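Giving Up the Storage Unit

13 June 2018

I turned in the key to my storage unit this morning. I had rented it for longer than I want to work out, and the monthly bill had gone up again, this time by more than I was willing to pay for the privilege of not making decisions.

The unit was at Graltcombe, out past the tire place, on the second floor with the slow elevator. I took it when I moved from the house to the apartment. The plan was to keep it until September of that year and then sort everything. I paid the September bill and the one after that, and then it went on the card and I stopped seeing it.

What was in there: a bed frame with no bolts, two lamps, my mother's sewing table, a lot of paper, kitchen things, and boxes I had labeled "misc" or not at all. I also found an Ichikawa rice cooker I had replaced with the exact same model. I don't remember deciding to store the first one. I must have packed it early and then gotten hungry.

My rule going in was that each thing had to have a place in the apartment before it could come home. I don't mean a general area. It had to be a particular shelf or drawer, and I had to be able to say which one while standing in the unit. This got rid of a lot very quickly. The bed frame went, and so did one of the lamps. The sewing table came home and is under the bedroom window, where I had a chair I never sat in. The chair went.

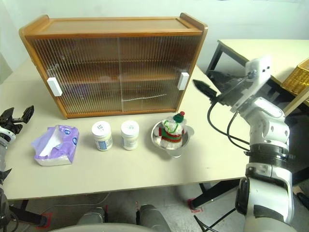

Paper was the slow part. I had tax returns, manuals, bank statements, greeting cards, and school notes from classes I couldn't describe to you now. I did the paper at home, one box per evening, at the kitchen counter with the radio on. I kept the returns I was supposed to keep, the letters, and a folder of my father's drawings of a garage he never built. The rest I took to the shredding place, which charged me 50 cents a pound. It came to more than I expected. Paper is heavy.

My friend Vivek Tiwari helped with the furniture because he has the truck. He is a good person to have along for this kind of thing, mainly because he has no interest in my stuff. I would hold something up and start telling him where I got it, and he would wait until I was done and ask if it was going in the truck. Usually it was not. We made two trips to the donation center and one to the dump, and I bought him lunch at Ilik, where he had the lamb and I had the lentil soup and then some of the lamb.

I tried selling a few of the better things on Stomo first. I would not do that again unless the item was worth at least $100. The record player sold in a day to a man who came when he said he would and paid what I asked. Everything else was a week of messages. Someone wanted the lamp, then wanted it delivered, then wanted to know if I had two. I did have two, but by then the other one had gone to donation.

There is one thing I gave away and regret, a green enamel colander. The apartment already has a colander, so under the rule it failed, but it was a better colander than the one I have. I should have compared them. If you are doing this, bring a list of what you already own and be willing to swap.

The other thing I would do differently is read the contract before picking a move-out date. Graltcombe wants written notice, and the notice period starts on the first of the month after they get it. I gave mine in person, out loud, to the woman at the desk, and she told me politely that it didn't count. So I paid for an extra month on a unit holding a broom and an empty tape dispenser.

This morning I swept it out, took my padlock off the door, and signed a form. I've put the padlock in the drawer with the batteries. I may use it on the bike shed.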